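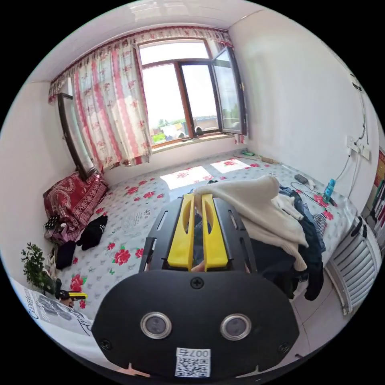

Attachment 1: cream sweater on flowered bedding, gripper in foreground.

Ticket: Stuck pedal note on digital organ, Karnton Choral Society
Product: Poduval stage organ with Pidbridge MIDI interface
Opened: May 2018
Priority: High (performance pending)
Status: Closed, fix confirmed

Reported problem

During a full rehearsal of the Requiem, a pedal note kept sounding after the organist released it. The note was low D on the 16-foot Bourdon. It started at measure 318, where the chorus drops to pianissimo, and continued until the organist pressed General Cancel. The stop knob stayed drawn and the pedal key was fully up.

The fault came back when the passage was repeated from the previous rehearsal letter. It did not occur when the organist played the pedal line alone. Chorus and orchestra were present each time it did occur, but no one had touched the audio rig between attempts.

Setup

The console sends MIDI to the Pidbridge interface, which feeds the sound module under the choir risers. Piston changes are stored in a Bimlow sequencer on the same line. The organist advances the sequencer with a toe stud. Speakers are on both sides of the risers and are not part of the MIDI chain.

Checks done by customer

Power cycled the console and the sound module. No change.
Swapped the MIDI cable between console and interface. No change.
Cleaned the pedal contacts. No change.
Ran the console on internal sounds with headphones. No stuck note after 5 passes.

First response

The headphone result points away from the pedal contacts. If a contact were failing to open, the internal sounds would hang as well. The likely cause is a note-off message that is lost or arrives out of order between the console and the sound module. Please capture a MIDI log from the interface output while playing the passage at tempo, with the sequencer advancing as it does in performance. Leave the piston change on the downbeat where it is marked in the organist's score.

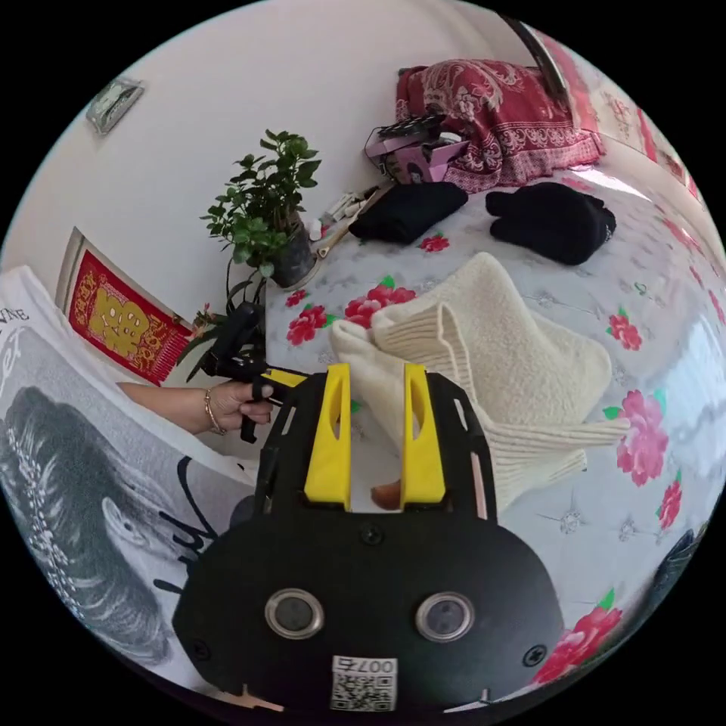 Nandini D'Souza: Log is uploaded. I could only get the fault when the toe stud is pressed in the same beat as the pedal release. If I press it early, during the alto entrance, the D stops normally. Moving the change early isn't an option for the concert, though. It takes the Oboe off in the middle of a phrase, and the conductor heard it right away. Please also tell me if I should stop using the crescendo pedal. I have been using it in the Sanctus without trouble.

Log review

The crescendo pedal is not involved and can be used as before. At the point of failure, the log shows the note-on for low D, then a block of system exclusive data from the sequencer, then the next note-on. The note-off is absent at the output. It is present at the input.

The sequencer is sending a full registration dump with every piston change. The interface holds incoming notes while the dump goes through, and its merge buffer is set to 600 bytes. The dump for this piston is larger than usual and the buffer fills. The note-off is discarded. Notes pressed during the hold are kept, which explains why only releases are affected.

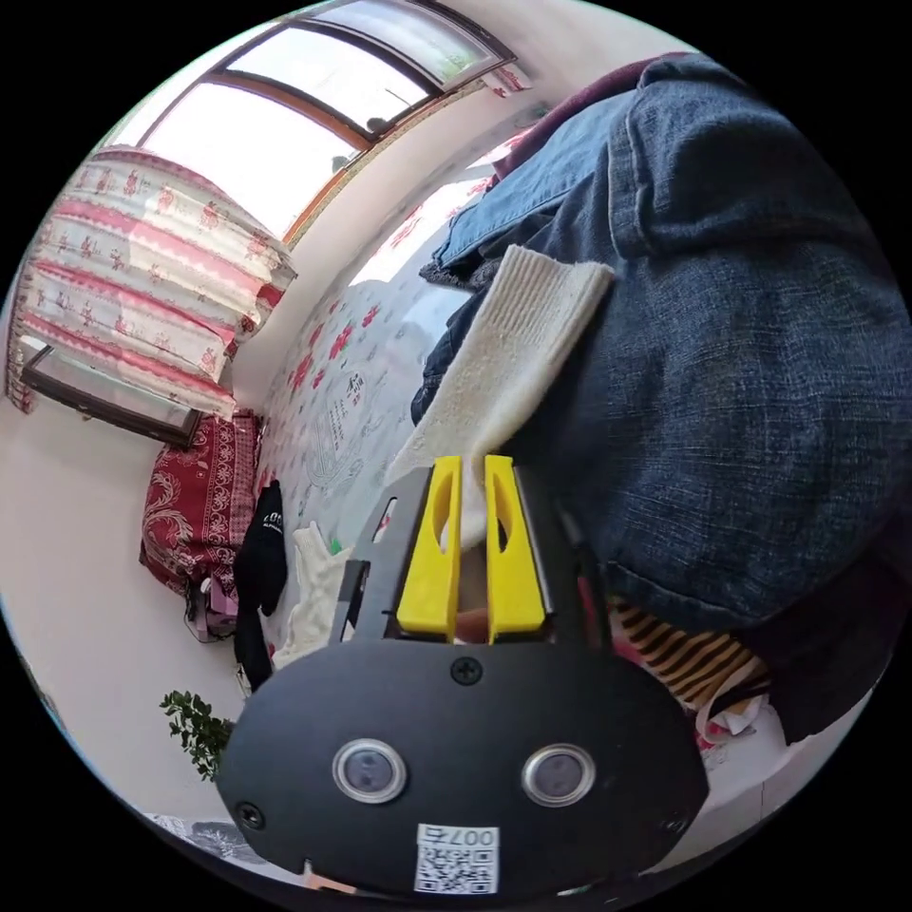
Attachment 3: knitted sock held in the gripper fingers, on dark blue jeans.

The pedal-only test passed for the same reason. The manuals were silent, so there was little other traffic to fill the buffer.
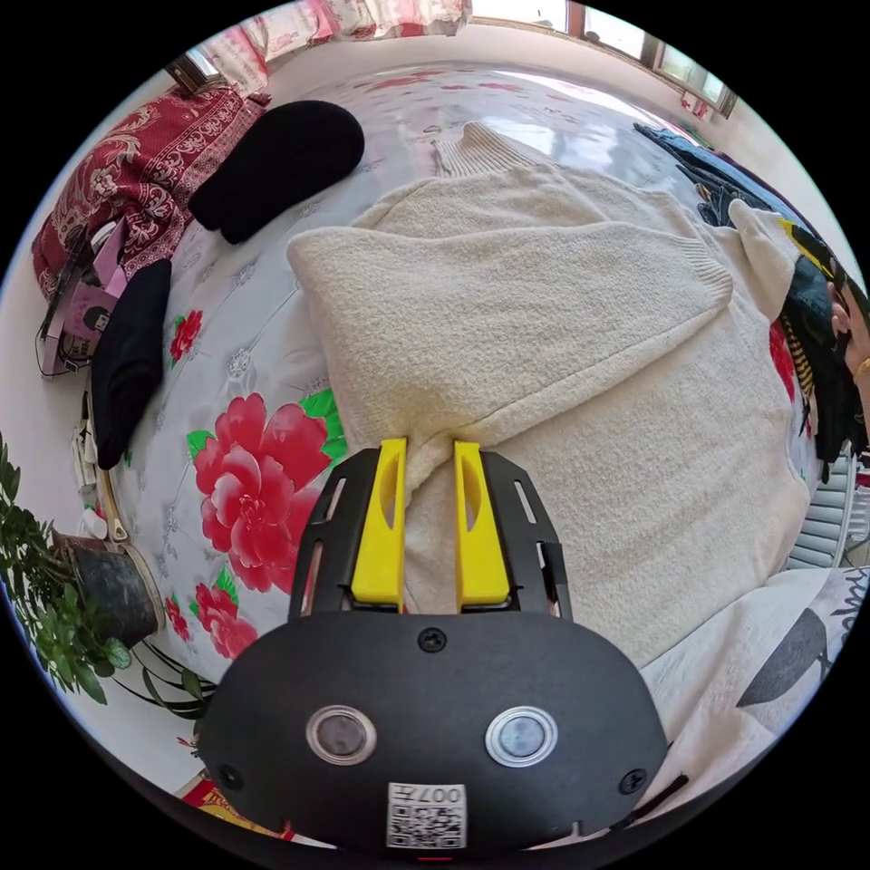
Resolution

1. On the sequencer, open Output and change Registration Send from Full to Changes Only.
2. On the interface, set Merge Priority to Notes First.
3. Save both settings and restart the interface before the sound module.
4. Play the passage with the piston change on the downbeat and confirm that low D releases.

If a note hangs in performance before the change is made, use General Cancel only in a rest. It clears the registration along with the note.

Customer confirmation

Settings applied. Passage played 3 times with full chorus at concert tempo, and low D released each time. The remaining movements were played through with no stuck notes. Customer asks that the ticket stay open until after the June performance.

Closing note

Performance completed with no recurrence. Default for Registration Send referred to documentation for review.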